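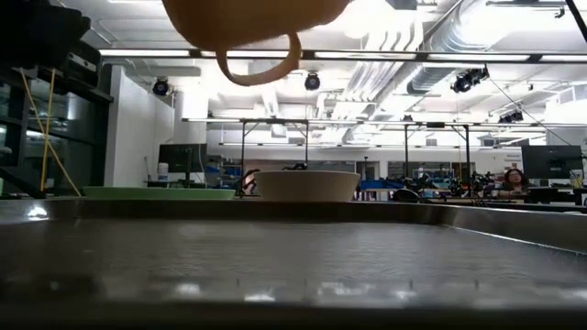
Dollora opens its second shop in February, and I get to be the one who tells you! I've run the first one in Soltness for long enough to know most of our regulars by their order, and the new place is on Núñez Street, two doors up from the post office. We sell secondhand kitchen and table stuff, all of it cleaned and checked before it goes out. An orange mug with a curved handle, a big stainless steel tray with a raised rim, the soup bowls your aunt had and you wish you'd kept - that kind of thing. If you've ever broken one piece of a set and spent months looking for a match, we're your people.

The new shop has 210 feet of shelving, a bit more than double what we have now (the old shop has 103, and you have to turn sideways in the back aisle). That means the baking pans finally get a wall of their own. It also means I can stop keeping the pie plates under the register.

We're bringing over the matching service too. You leave us a saucer, or a photo of one, and we keep a card on it until something turns up. We have 32 cards open right now, mostly dinner plates, plus one gravy boat I've been hunting for ages and would dearly love to find. There's no charge for a card and you don't have to buy what we find.

Drop-offs work the same way they do in Soltness. Bring clean, unchipped pieces to the side door before 2 p.m. and you can take cash or store credit, and credit goes a little further. Please no knives and no nonstick pans with scratches. We can't sell them and I hate sending people home with a heavy box!

The fit-out was done by Huvis, a small local carpentry firm, who built the shelves deep enough for platters and put up with me changing my mind over the counter height.

Doors open at 10 a.m. on the first morning, with coffee and a half-price table out front. Reporters and bloggers who want a look before then can call the Soltness shop and ask for a walk-through. Mornings are best, as afternoons are when I'm up a ladder.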